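4.2 Who does the folding now

Before the station was installed, the returns room at Lonlow ran on a rule that appeared in no document: whoever was nearest the table folded. Folding was the task people did while discussing something else, and it filled the gaps between the tasks they were paid to think about. Management, which had never seen a gap it did not want to automate, chose it as the obvious candidate. The Grelitik station was budgeted on the assumption that folding was a separable activity with a beginning, an end and a known duration. Our observations in June suggest that it had none of these.

The two-arm arrangement is shown in Figure 3. One gripper takes each upper corner, the cloth is held taut between them, and the garment is spread on a white table. In the Grelitik brochure this step takes up half a sentence. In the returns room it took up a good part of the morning, and it produced a new vocabulary. Staff spoke of a garment "presenting well" or "presenting badly", terms previously reserved for job applicants.
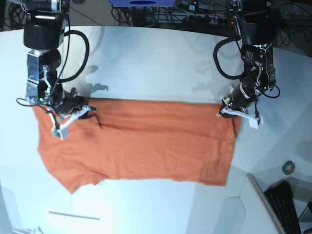

Figure 3. Two-arm handling at the folding station, with an orange garment gripped at its upper corners. The upper edge is nearly level and the lower one is not.

4.3 Small work around the machine

The lower edge in Figure 3 matters more than it looks. The station's success measure, inherited from the supplier, scored a fold by the outline of the finished item. The folders' own measure, inherited from years of customers, was whether the thing would look slept in when the bag was opened. A crease across the middle counts for little under the first measure and for a great deal under the second. The logs we collected cover 900 garments, of which 200 were passed by the station and then folded again by hand. The refolding was never requested. It was also never recorded, except by us, and the site managers received our table with the expression of people who have been sent someone else's bill.

Refolding was only part of it. Staff sorted incoming items so that the difficult ones (anything slippery, anything with a hood) arrived at the station when somebody experienced was standing near it. They turned sleeves the right way out. They learned which stops cleared themselves and which needed a hand on the keyboard. One worker described her day as "being the weather for it", meaning that she arranged the conditions under which the machine could have a good morning. Her job title at the time was still Folding Operative.

We found a similar pattern at the Fortin site, with one difference. Fortin had put the preparation work on the rota and gave it 90 minutes a shift. The time was too short, and everyone said so, but a number on a rota can be argued with. At Lonlow the work was invisible, so the argument was about attitude.

Views from the wrist complicated matters further. Once the wrist camera feed was put on a monitor in the returns room, folders began to watch it, and several said that it changed their opinion of the machine, mostly toward sympathy. Figure 4 gives a sense of what they saw: yellow cloth streaked by motion blur, with the fingers sharp in front of it. A person who folds by feel has little use for a picture like this – and said as much – but it did explain why the station was so particular about creases.
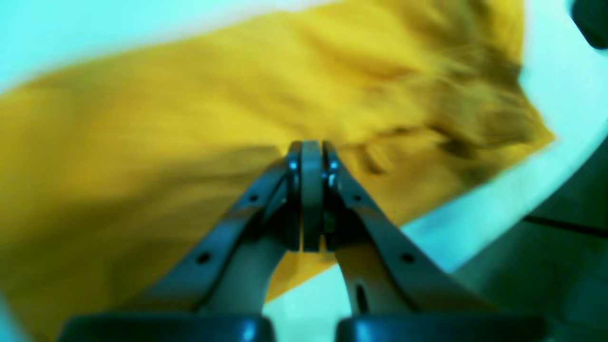

The authors
Plotcombe Working Life Group
Role: study design, site observation and analysis

Figure 4. Wrist camera view, with the two fingertip pads close together at center.

The feed had a second effect, which we had not planned to study. Supervisors watched it too. Within a few weeks the talk at shift change had moved from how many items had gone out to what the gripper had been doing at a given moment, and people who had never been asked to account for their own hands were now accounting for the machine's. Two of the older folders asked to be moved to packing. Both told us that the new work was lighter and that they liked it less. We take up the question of pay grades, which remained unchanged at both sites, in Section 5.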